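Lab visit, Ledton, 2nd August

Muvley opened its Ledton lab to visitors for the afternoon, and our group was shown round by Baoshan Ye. We began in the small room where examples are gathered for Salov, the learning system.

Each example is one try at a task, stored with the joint readings. The target for the bottle task is 110, and they had 70 when we called.

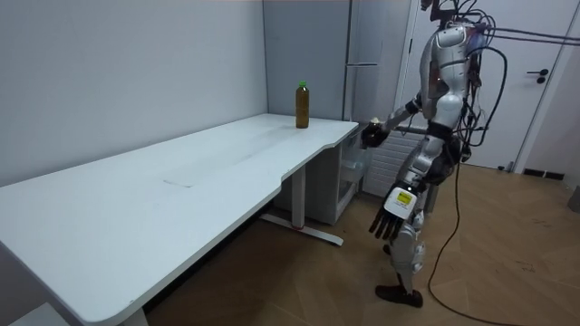
The robot at the desk, with the bottle near the back corner.

Ye said failed tries are kept too, but labelled separately. A new operator gets 3 days of practice first. I asked about changing the desk height and was told that is planned for March.
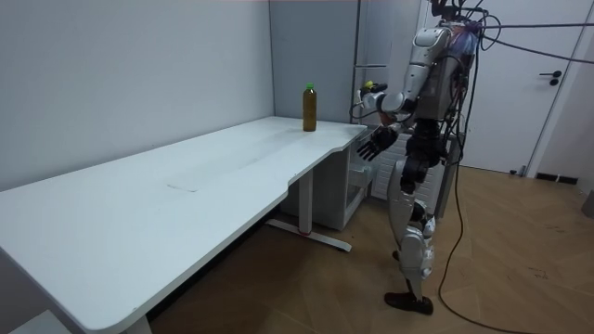
One hand raised, the other low and open by the desk.

Tea was next door. The Adebisi group had the later slot.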